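Lab 4. Comparing Grippers on a Two-Arm Bench

Read sections 4.1 and 4.2 before coming to the lab. Bring the calibration sheet from Lab 3.

4.1 Purpose

You will run the same set of grasps with two end effectors, the Marchetti parallel jaw and the Skida multi-finger hand, and report which one holds position better on thin-walled cylinders. Arm, mount and controller gains stay fixed. Only the end effector and its tool offset change.

4.2 Setup

Load the tool offset for the end effector you are using. Loading the wrong file shifts the grasp point by 45 mm and the controller will not warn you.
Check that the wrist cable has slack through the full range of joint 6.
Zero the force reading with the fingers open and nothing in contact.
Park the second arm clear of the mat center before enabling the first.

4.3 Procedure

Each group runs 109 grasps per end effector. Approach from the side, close at the default rate, hold for five seconds, lift, lower, release. Log a slip if the object rotates or drops during the hold. Log a miss if the fingers close without contact. If a can dents, replace it and mark the trial D. Dented trials are kept in the file but left out of the slip rate.

Do not change the closing force between trials. The pilot data from August (2371 grasps, both end effectors) were taken at one setting and yours must be comparable.

4.4 Side grasp on a can
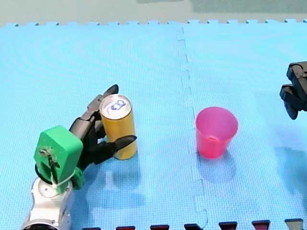
Text and lab design: Kgomotso Lekota. Revised by Ánh Võ, Vingate Robotics Teaching Lab

With the multi-finger hand, one finger passes behind the can and rises above the rim, and another crosses the front at mid-height. Record the height of the front finger. Contact at mid-height puts the load on the least stiff part of the wall, so read the force log together with the dent column. The open cup is a separate object class. Do not pool its results with the can.

4.5 Report

Two pages. Give slip rate, miss rate and dent count for each end effector, with the raw log attached. State the tool offset file used. Compare your slip rates with the pilot table in the Wutomthorpe handout and explain any difference larger than the trial-to-trial spread.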